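Cell notes: Linmont bench, Kerbridge

The CPU and memory cell had its routine check after 2000 cycles. The arm was parked, and the fixture tray was re-seated against the bench rails with a new Shim spacer under one end. Processor and memory module went back into their places in the tray – the Trakeo program takes both pick points from there. 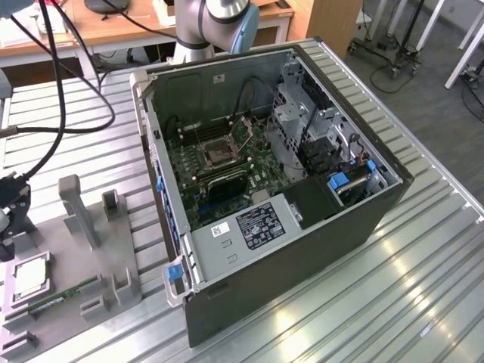

Before restarting

Lay the tower on its side with the panel off and the socket lever up. Check that the arm's cable loops hang clear of the case. Run the first 5 cycles at reduced speed and log any pick error over 200 microns. If the error repeats, re-teach the tray corner before touching the socket position. Spacer stock is in drawer 952. Next full check is due in March.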